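A morning with Erna at the Munitz open day

The open day at Munitz was held on a wet Tuesday in December 2019, and by ten o'clock the coats were piled two deep on the chairs by the entrance. The firm has rented the upper floor of the old printworks at Zurkavbridge since March. It had sent out 380 invitations, and the engineer who looks after the demonstrations said she had stopped hoping for a quiet day once the replies came in.

She has worked on the humanoid, which the team calls Erna, from the start. I asked her first why the demonstration had been set up as a bedroom.

"Because people have bedrooms," she said. "We did the early work at a bench, with everything at the right height and nothing in the way. Then you put the machine next to a bed and it has half a metre to turn in. That was a bad month for us."

The task is fetching and putting away. Erna stands at a set of open shelves, takes hold of a piece of fruit and moves it to wherever it is wanted. Visitors asked several times why it was always fruit.

"It's cheap, and it comes in awkward shapes," she said. "An apple is fairly kind to you. A mango is heavier at one end than you expect. Anything with a soft or hairy skin is harder, as the fingers touch it before they've really got it. If you wait for a firm contact you squeeze too much."

The hand was bought in from Hendricks and then altered. She would not say what it cost. She did say that the control software had been through 249 versions, and that most of those changed very little.

I asked how often it drops things.

"Less than it did. We logged 2832 grasps between the summer and last week, and 2358 of those were good ones. A good one means it picked the thing up, held it and put it down where we asked. If it picks it up and puts it on the wrong shelf, we mark that as a failure, even though a visitor would clap."
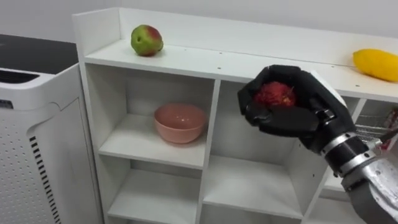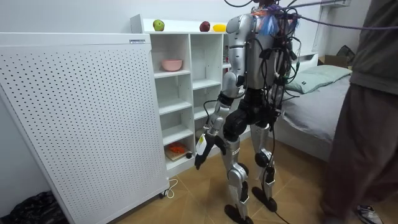
Several people wanted to know when they could have one at home. She told them all the same thing, that she did not know and would not guess. The next piece of work is on shelves nearer the floor, where the knees have to bend and the balance changes while the arm is still reaching.

"I'd like it to get something off the bottom shelf and stand up again without me holding my breath," she said. "After that we'll look at cupboards with doors."

She finds the questions from older visitors the most useful. One man asked whether it could pick up a dropped sock, and she wrote that down. Another asked how loud it would be at night, and she wrote that down as well.

Munitz plans to open the floor to visitors again in the spring. Places will be booked by the hour, with smaller groups, and there will be somewhere to hang coats.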